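Ukalville facility permit rule

The Ukalville facility permit rule is a local health planning ordinance under which a clinic, imaging center or surgical practice must show that the city needs it before it may open. It belongs to the family of laws known as certificate-of-need laws, found in many American states, and is unusual mainly in being so small. Supporters describe it as a brake on wasteful spending. Opponents describe it as a brake.

Background

Certificate-of-need laws rest on a theory that had its best years in the 1970s: if hospitals are paid for whatever they spend, they will build too much, and patients will eventually be found to fill the beds. A regulator who says no now and then should therefore keep costs down. Federal law pushed states toward such programs in 1974, and Congress dropped the requirement in the following decade. Many states kept their programs anyway. Ukalville, which had never been asked to have one, adopted its own. 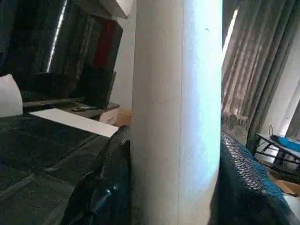
It was a second waiting room, one resident told the adoption hearing, only with a filing fee and worse magazines. The remark was entered in the minutes under "general support."

Provisions

The ordinance applies to any new outpatient facility with more than 4 treatment rooms, and to any existing one that wishes to grow past that number. An applicant must supply a statement of need, a staffing plan, a projection of patient visits and a list of every provider already offering the same service. Those providers are then invited to comment on whether they would like a competitor. Their answers have been fairly consistent.

Applications may run up to 400 pages. The city has no published guidance on minimum length, though short ones have tended to be returned for further detail. Dental offices are exempt, as are veterinary hospitals, so an imaging suite for horses can be opened in Ukalville with a building permit and a coat of paint.

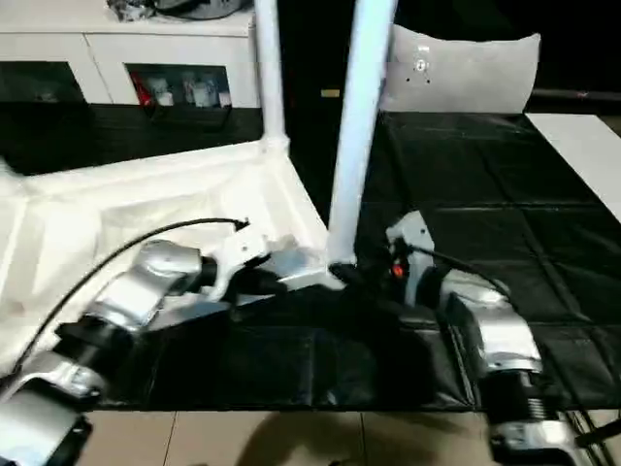
White plastic table on its side, with two robot arms reaching toward it.

Notable applications

The best-known case is that of Flellavum, an outpatient imaging company that applied to open an MRI center on the east side. The existing provider, Ridero, objected that demand was already fully met. Asked about its waiting time of 77 days, Ridero replied that the wait was evidence of careful scheduling. The application was denied for lack of demonstrated need.

Flellavum applied again the following year, citing the 77 days. Ridero now proposed to buy a second scanner of its own, which would settle the matter without a newcomer. Permission was granted to Ridero, and the scanner was installed after a delay that both sides blamed on the paperwork. Flellavum opened just outside the city line, where it advertises free parking and directions from downtown.

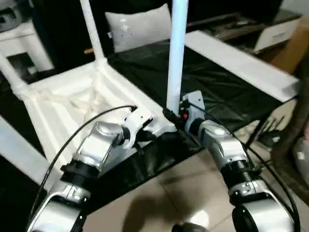 Robot arms in silver and white, in a cluttered indoor work area.

Debate

Defenders of the rule argue that health care is a poor imitation of an ordinary market. Patients rarely shop for a scan, insurers pay most of the bill, and a new center may skim off the well-insured and leave older providers with everyone else. They also note that permits can carry conditions, among them a duty to treat a share of patients who cannot pay.

Critics answer that the charity conditions are seldom checked and the objections from rivals are never missed. A city audit found that 55 percent of denied applications had been opposed by a single existing provider. The audit stopped short of recommending repeal and called for a clearer form.
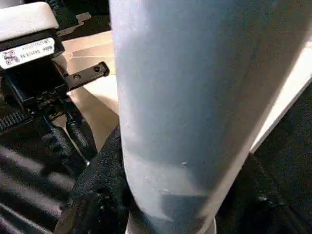

Makowska

Reform proposals

Two proposals have been in circulation. The first would remove imaging from the rule altogether and keep it for surgery. The second would let existing providers comment on safety and staffing while leaving their feelings about competition to private conversation. A vote on the first was scheduled for December and then postponed so that its need could be studied.

See also
Certificate of need
Health planning
Ambulatory surgery center

Last revised Sep 27, 2025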